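Trilten Heavyweight Cotton Tee

Category: Clothing > Basics > T-shirts
Tags: cotton, short sleeve, relaxed fit, workwear

The Trilten is a short-sleeved cotton T-shirt with a relaxed cut, made for people who want one plain shirt they can wear to work and wash often. It comes in white, charcoal, navy and a muted green. There is no print, no pocket and no outside label. The neck label is printed on the inside of the back panel.

We started making it when our old supplier dropped their heavier jersey and replaced it with something you could read a newspaper through. The fabric now comes from Kuhlmann, a knitting mill that still runs tubular machines, so the body has no side seams. It feels stiff out of the bag. Give it a few washes before you decide whether you like it.

Fit

The Trilten is wider through the body than most shirts in our range, and the sleeve is cut loose so it doesn't catch under the arm when you reach up or lean over a bench. If you prefer a closer fit, go down a size. If you are between sizes and plan to use a dryer, go up. The length has been left alone from the first version apart from a small change to the back hem, which now sits slightly lower than the front and stays tucked in better.

The shoulders are taped from seam to seam. The collar is a narrow rib with a little elastane in it — the only part of the shirt that isn't cotton — and it is double stitched where it meets the body.
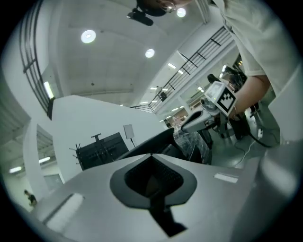

Loose fit through the body and sleeve, in white.

White is the colour we sell the most of, and also the one we get the most questions about. It is a soft white without optical brighteners, so it will look a touch creamy beside a new business shirt. Undyed thread is used throughout. The charcoal and navy are dyed as finished fabric, and they will fade evenly over time. The green is new as of November and has been slower to fade in our own washing, but we haven't had it long enough to say much more than that.

Washing

Wash cold or warm, inside out, with similar colours. Line drying is best. You can tumble dry on low, though you will lose a bit of length the first time, usually not more than 2 cm on a medium. Don't use chlorine bleach on any colour, including white. It weakens the elastane in the collar and the neck goes wavy. For yellowing under the arms, soak overnight in an oxygen-based cleaner and wash as normal.

Iron on a cotton setting if you must. Most people fold it warm off the line and leave it at that.

Sizes and stock

Sizes run from XS to 4XL in white and navy, and from S to 2XL in charcoal and green. Measurements are on the size chart, taken flat, from the finished garment. We knit and sew in small batches of 800 shirts across all sizes, so the ends of the range do sell out. When a size is gone it normally takes two months to come back. You can leave your email on the size selector and we will send one message when it is in.

Packs

The Trilten is sold singly or in packs of 5. A pack can be mixed by colour but not by size. Packs are wrapped in paper with a cotton tie. Orders over $75 ship free from our Wetolgate warehouse by regular post, and express is charged at cost.

If you want something lighter for summer or for layering, have a look at the Drirora, which uses a finer yarn and a closer sleeve. The two are not interchangeable on size, so check the chart before ordering one on the strength of the other.

Returns

Unworn shirts can be sent back for a refund or exchange. Try it on at home, over whatever you like, but please don't wash it first. If a seam fails in normal wear, write to us with your order number and we will repair or replace the shirt.

Share this product (2)

Comments

flatwhite_and_a_pie
Had three of these since last winter. Collars are still flat. The charcoal has faded more than I'd like but they did say it would.

bayside
Is the 4XL white coming back? Been waiting on the email.

Store reply
It's in the next batch. You are on the list.

M.
Sleeves too wide for me, returned it and got the Drirora instead. Exchange was quick enough.

oldpaddock
Please do a long sleeve in this fabric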